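Search the archives
Search this list

Subject: Re: [plikwood-users] Stale locks after changing the mail spool to NFS
Date: December 18, 2024

On the original question, quoted in part:

> We moved the spool from local disk to an NFS export in April. Since
> then the nightly expire job leaves lock files behind in the spool,
> and the next run skips those folders. There are 400 folders and the
> job skips a different set each night. Deleting the locks by hand
> works until the following night. The server is Flaltitz, the clients
> are the two Kistusetti machines. Is there a setting that makes
> Plikwood ignore a lock it can't verify?

There is such a setting (lock_verify = off) and I would leave it alone. It does what the name says. With two clients writing to the same export you will get interleaved writes to the index, and the index has no checksum per record, so the damage shows up weeks later as messages listed under the wrong folder. We ran that way for one release cycle and spent a good deal longer than that rebuilding indexes.

The lock file holds a hostname and a process ID. On startup the expire job reads both. If the hostname matches its own, it checks whether the process is alive and removes the lock if it isn't. If the hostname differs, it compares the file's mtime against lock_timeout and removes the lock only when it is older. The default timeout is 200 seconds. Your message says the locks stay for a full day, so the timeout should have passed many times over. That leaves two cases.

First, the mtime is wrong. It is set by the server on create, but the age is computed against the client's clock. If the client is behind the server by enough, the age comes out negative, and the code treats a negative age as "fresh". This is a bug in my opinion and there is an open ticket for it. To check:

> touch /spool/clocktest; stat -c %Y /spool/clocktest; date +%s

Run it on both clients. The two numbers should agree to within a second. One of our clients was off by 70 seconds after a power cut and that alone did not trigger it, so you would need a large offset or a client set to the wrong date.

Second, the hostname in the lock is the short name and the job compares it with the full name, or the reverse. Then every lock looks foreign, including the job's own. The timeout branch should still catch it, except that versions before 11 read lock_timeout from the local section only and use "never" for foreign locks if the global section doesn't set it. I suspect this is your problem. It fits with the timing too, as a single local disk would never have given you a foreign lock.
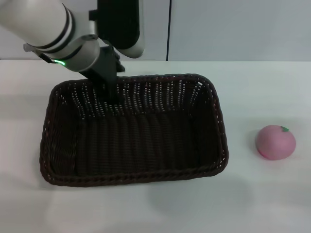
The fix for the second case is two lines in the global section:

> lock_hostname = full
> lock_timeout = 200

Stop the job on both clients before you change it. Remove the old locks once, with nothing running, then start one client and let it finish a complete pass before starting the other. The setting is read at startup, so a reload will not pick it up.

Also look at the mount options. We use hard, and noac on the spool only. Without noac the attribute cache can hand the job an mtime that is out of date, and the age test is then done on old data. It costs some throughput. On the Gashaw export, which only holds attachments, we left caching on and have seen no trouble.

If locks are still there after a clean pass, please post the contents of one of them along with the output of hostname and hostname -f from each client, and the version string. The log at the default level doesn't say which branch was taken, so set log_locks = verbose before the run.

> Also, does the index need a rebuild after removing locks by hand?

Only if the job was running on either client at the time. Run the check with --dry-run first. It prints the folders it would rebuild and changes nothing.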